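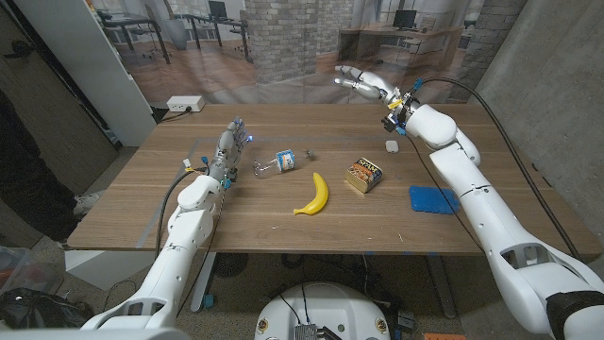

A clear plastic bottle on a wooden table. Nollano will start taking back drink bottles for a deposit in June.

Nollano sets June start for bottle deposit

26/02/2021

Print | E-mail
342 shares | 8 comments

Shoppers in Nollano will pay a ten-cent deposit on most plastic drink bottles starting in June, after the town council voted to go ahead with a plan it has been discussing for more than a year.

The deposit will be added at the register and paid back in full when the empty bottle is returned. It covers water, soda, juice and sports drinks sold in plastic bottles of up to two liters. Milk, cooking oil and cleaning products are left out, and so are glass and cans, which will still go in the curbside bin.

The measure passed by five votes to two.

Yesenia Giraldo, who runs the town's public works department, told the council that plastic bottles are the item her crews pick up most often from storm drains and from the banks of the Ngau, the creek that runs behind the high school and under Main Street.

"We clear the grates before every big storm and it's mostly bottles," Giraldo said. "If we miss one, the water backs up onto the road. We had that twice last fall at the Mill Street crossing."

A cleanup along the lower part of the creek last year brought in 2578 plastic bottles, according to a report her department gave to the council. The report did not say how many of them were bought in town. Giraldo said some wash down from farther upstream, and that a deposit in Nollano would do nothing about those.

Where the bottles will go

Residents will be able to return bottles at three places: the transfer station on Depot Road, the parking lot behind the town library, and the Drillo supermarket on Route 9. The supermarket will take returns at its customer service desk during store hours. The library site will be open in the afternoon and on weekend mornings. The transfer station will keep its present hours.

Stores with less than 2000 square feet of floor space do not have to accept returns, though they do have to charge the deposit. Council members added that exemption in January after owners of corner stores and gas stations said they had no room to keep empties.

Bottles should be empty and have their labels on, as the bar code on the label is what shows that a deposit was paid. Crushed bottles will be accepted if the code can still be read. Caps can be left on. A bottle bought before the start date will have no deposit to refund, and the town is asking people to put those in the curbside bin as usual.

Refunds will be paid in cash at the library and the transfer station. At Drillo they will be given as a paper slip that can be used toward groceries or turned in for cash at any register. The slips will be good for 90 days.

Trikeler, the hauler that already collects the town's recycling, will pick up the returned bottles and take them to its sorting plant. Under a two-year contract the company will pay the town for clean plastic by weight. The price will be adjusted every three months, and the town does not expect it to cover the whole cost of the program. The rest is to come from deposits that are never claimed, which will go into a separate account that can be spent only on the program and on creek maintenance.

The town's finance office has set aside $64,000 for the first year, including part-time pay for two attendants and the cost of a storage shed at the library lot.

Store owners split

Ravindra Garg, who owns a convenience store on Main Street, spoke against the plan at the meeting. He said he was glad to be excused from taking bottles back but still expected to lose sales.

"People can drive ten minutes and buy a case of water with no deposit on it," Garg said. "On a case of 24 that's $2.40. They'll notice that at the counter, and I'm the one who has to explain it to them."

Garg asked the council to hold off until neighboring towns were ready to join. He also asked who would pay to reprogram store registers. The council agreed to give each store a one-time credit of $150 toward that work. Owners have until the end of April to apply at the clerk's window in town hall.

A manager from Drillo said the supermarket supported the plan and had already cleared space in its back room. The store will receive a handling fee of two cents for each bottle it takes in.

Other speakers were concerned about residents who do not drive. The Depot Road site has no sidewalk and the bus does not stop there. One resident of the senior apartments on Chestnut Street said she buys bottled water because she does not like the taste of the tap water in her building, and that she could not carry a bag of empties to the library in winter.

In answer, Giraldo said her department would look into a monthly pickup at the apartments. No schedule has been set. She said the building's water had been tested in the fall and met all standards, and that the taste most likely came from old pipes inside the building, which are the landlord's responsibility.

Two votes against

The two council members who voted no said they were not opposed to a deposit but thought the town was moving too fast. One wanted a six-month trial limited to water bottles. The other said the cost estimate left out the winter, when the library lot has to be plowed and the shed would need to be moved or dug out.

A motion to set the deposit at five cents failed. Supporters of the higher amount said five cents was too little to get anyone to bring a bottle back.

The council also turned down a request to let school clubs and youth teams collect bottles at the transfer station for fundraising, saying the site was not safe for children. Clubs may still gather bottles on their own and bring them in. Groups with large loads – more than four full bags – are asked to call the public works office first so that an attendant can be ready for them.

What happens next

Stores will be sent a list of covered drinks in April, along with a sign to post near the register. A leaflet in English and Spanish will go out with the May water bills. The public works department will also post the hours for each return site at town hall and at the library.

For the first month, stores that forget to charge the deposit will get a written notice and no fine. After that the fine is $50 for a first offense and $100 for each one that follows. Turning in bottles bought outside town, if done in quantity, can also bring a fine, though Giraldo said her staff did not plan to question people over a bag or two.

The public works department will report to the council after six months on how many bottles have come back and what the program has cost. Members can then change the amount of the deposit, add return sites or end the program.

Questions can be left with the public works office at town hall, second floor, or put in the drop box by the front door.

Print | E-mail | Share
8 comments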